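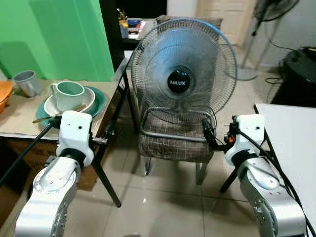
Can a robot do your chores yet?

Well — sort of! I get asked this a lot, mostly by people who don't want to tidy their bedrooms.

Think about moving a fan off a chair. You'd just grab it and go, wouldn't you? A robot has to work out where the fan stops and the chair starts, which bit is safe to hold and how hard to squeeze. Wire guards are tricky too, as you can see right through them.

Robots in factories can do the same job 100 times without getting bored. Your house is harder, because things never stay put. So I'm afraid you'll be washing up your own mug for a while — sorry!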